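### 3. Moving a station from manual to shared work

Use this section when a Gamo station takes over part of the folding and sorting at Tamihana. Allow one full shift for the change.

1. Post the new task list at the station before the shift starts. It names which items Gamo handles and which stay with staff.
2. Pair each operator with someone trained on hand-held grippers. Operators record 18 passes per task before the station runs by itself.
3. Set the speed to 3 for the first week. Only the shift lead may raise it.
4. Log every stop in Zonley, including stops made by hand.

**Note:** Folding counts are no longer used for individual targets at shared stations. Operators are rated on setup, checks and stop reports.

**Caution:** Keep fingers clear of the rubber pads when the gripper is closing. Tie back loose sleeves.

### 3.1 Recording passes

1. Open the gripper fully before you approach an item.
2. Work at your normal pace. Mixed bedding, patterned cloth and small loose objects may all be left on the bed.
3. If two people are recording at one bed, agree on who reaches first.
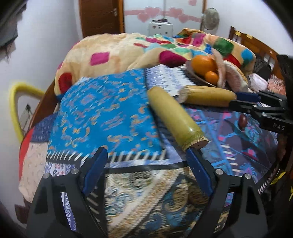
4. Close on the item, lift, and set it down before starting the next pass.
5. Stop after 7 minutes and rest your wrist. Rest time is paid and is entered in Zonley as station time.

Report wrist or shoulder pain to the shift lead the same day. Worn pads are replaced from the Flasar parts kit.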